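Faka Office Automation Project: Progress Report to the Wevel Fund
August 2023
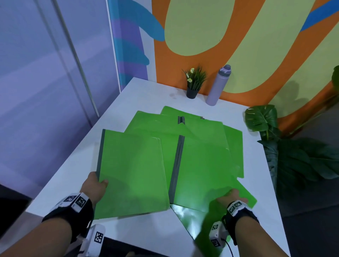 This report covers the period since our last letter to you in January. The main event of the period was the open day, which was a condition of the second payment, so most of the pages are given to it. The accounts are sent in a separate file.

1. Where the project stands

As you know, Faka wants to teach a robot with two arms to do small office work: to sort folders, to put them in order and to hand them to a person. We do not write the movements by hand. A person does the task many times, the movements of the hands are recorded, and the robot learns from these recordings.

By the end of this period we had 2,191 recordings which passed our check. The folder task is the largest part of them. We chose plastic folders on purpose. They are thin, they slide on each other, and the shiny ones reflect the light, which makes it difficult for the software to find where one folder ends and the next one begins. When all the folders have the same green color the problem becomes bigger. Our partner Stoyanova, who builds the software for us, asked for exactly this kind of material.

2. The open day

The open day took place in our rooms at Jitdale. We had invited local firms, two schools and the neighbors from our building. Around 700 people came during the day, which is more than we had planned for, and in the afternoon there was a line on the stairs.

The program had two parts. In the first part the visitors saw how a recording is made. A member of the team sat at the white table and arranged the folders, wearing the wrist straps with the square black-and-white markers. The markers tell the system where each wrist is and how it is turned. In the second part the robot did the same task by itself, with a shorter pile.

We must report openly that the second part was not as good as the first. In the morning the robot took two folders together several times and had to be started again. After the break we changed the lamps and the results became better, but we did not keep a proper count, so I do not give you a percentage here. For the next demonstration we will write down each attempt.

The visitors stayed longest at the recording table. Many wanted to try the straps, and we allowed it when there was time. The questions we heard most were if the work is tiring for the person, and if the recordings show faces. On the first question, we limit each session and change the person often. On the second, the recordings are made looking down at the table and the hands, and we check them before they are stored.

3. What we learned

The straps should come in a smaller size. Several of the school students could not close them tightly enough, and then the marker moves on the arm and the recording is of no use.

The explanation sheet was too technical. It was written by engineers and it should be written again before we show the work to a wider public.

4. Next period

We will continue with the folders until the robot can separate the shiny ones with more certainty, and then begin with envelopes. Stoyanova will deliver the new version of the software, and we will test it first on the old recordings. We also ask for your permission to move the unused part of the travel budget to the purchase of lamps and straps. The amounts are in the accounts file, on the last page.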